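Thirty days with the Kallura chess kit

I paid for this one myself, so you may trust my bitterness.
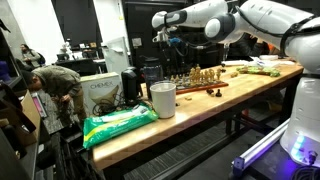
Kallura sells its chess kit as an add-on for an arm you already own, which is a bit like selling floor mats for a yacht. For $400 you get a license, a printed calibration sheet and a phone number that Ho-yin Kwan answers, usually before I've finished explaining what I did wrong. The manual asks for "a clear, uncluttered work surface." Ours has a chessboard on it, so I'd call that a partial pass. It also has a cup, a crinkly green package and something leafy lying lengthwise down the wood, and one black piece is standing on the bare bench well clear of the board. The software has opinions about pieces like that. It calls them error 611.

Setup took me 15 minutes, if you skip the evening I spent on the wrong firmware. After that the arm played a perfectly decent opening, slowly, in the manner of an uncle who wants you to see that he's thinking. Pawns are its strong suit. Knights it picks up by the ears. Castling is sold as a separate module from Wuvico - I wish I were kidding - and I haven't bought it, so every game I play has two kings stuck in the middle and a lot of resentment.

I tried the rival kit from Goltberg last April. It was cheaper and quicker, and it put a bishop in my coffee. Kallura's has never gone near the coffee. It does stop dead if you lean over the board, and then you have to press resume and wait while it looks everything over again, like a man patting his pockets for his keys.

The trial ends at 30 days and I've kept it. Beneš has a checkers version coming out, and I've asked them for a loaner. They want to know how tidy my bench is.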